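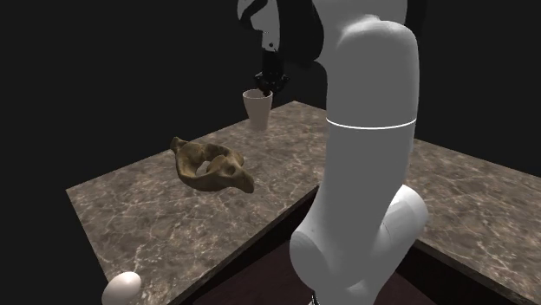 Leave the Wrong Notes In

My neighbor plays the button accordion, badly, every evening at a quarter to seven, and I have come to think he's the most important musician in my town. I know how that sounds! But stay with me, because I've been chewing on this since July, when I spent a long weekend at the Lirwood folk gathering and came home annoyed.

Let me say first that the playing at Lirwood was wonderful. I heard a young woman do a set of variations on a harvest song that had me gripping my program. Her left hand was doing things my left hand has never even thought about. People stood up at the end, me included. And then I walked back to my car and tried to hum the tune, and I couldn't find it. I had the runs in my head, and that big crashing ending, and a sort of shimmer in the middle, but the song itself (eight bars, five notes, something a kid could sing) had gone missing under all that icing.

I'm not against arranging folk songs. I've done it myself, and there are a couple of school choirs out there still suffering for it. What bothers me is that the fancy version has become the only version anybody gets to hear. If the concert fantasy is the first time you meet the tune, what exactly is it a fantasy on? The fun of variations is knowing what's being varied. You need to have sung the thing in the car first.

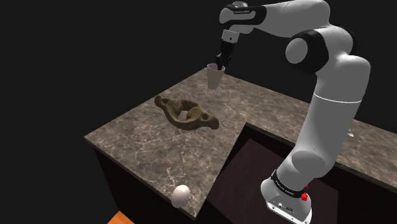
By Ida Lenz
Tuesday, October 18, 2022

My old teacher, Helmut Dreßler, had a songbook called the Cemley collection, a fat thing with a cracked spine and 677 melodies in it. No chords, no accompaniment, just the tune and the words, often with three or four verses that didn't fit the notes very well. I was 14 when I started lessons with him and I thought that book was the dullest object in the world. I wanted Liszt. He'd let me have a little Liszt, and then he'd open the Cemley at any old page and make me sing whatever was there, with no piano to hide behind. I hated it. My voice cracked. I once cried over a song about a goose.

But I still know that goose song. I know dozens of them, and when a pianist puts one through the wringer I get all the jokes. I hear the tune sneak into the bass, I hear it turned minor, I hear the bit where the composer clearly got bored and wandered off. It's like watching a friend try on hats.

So here's my gripe with how we teach this stuff now. At the music school in Rothe, where I fill in a couple of afternoons a week, the folk pieces in the exam list are all showpieces. Lots of octaves, lots of pedal. I had a boy this fall working on a dance from Tinumska, and he played it very fast and very clean, and when I asked him to sing me the melody he looked at me as if I'd asked for his social security number. He didn't know which notes were the melody. He'd learned roughly 909 notes (my guess, please don't check) and they were all the same size to him.

We put the piece away for a week and just sang. He clapped, I played a drone on two low notes, and we made up a rude second verse. When he went back to the piano he slowed down a bit on his own, and he started leaning on certain notes, and it sounded like a dance. I'd guess he lost a point or two of sparkle. I'd pay that price any day of the week.

I can hear the objection, because my sister has made it at my own kitchen table. She says the plain tunes are boring, that nobody buys a ticket to hear someone sing eight bars four times, and that the showpieces are what keep the songs alive at all. Okay, fair, some of that's true. I've sat through a few evenings of very pure, very authentic singing where I started reading the fire exit signs. And I'd hate to lose the big glittering pieces. I bought that young woman's recording at Lirwood and I've played it a lot.

All I'm asking for is the tune first. Sing it before you play the fantasy, right there on stage, one verse, no piano. It takes 40 seconds. Print it in the program. Let the audience have a go at it, even, and let them be flat.

My neighbor is 9 verses into something as I type this, and he's missed the same F sharp in every single one. I've started singing it for him through the wall.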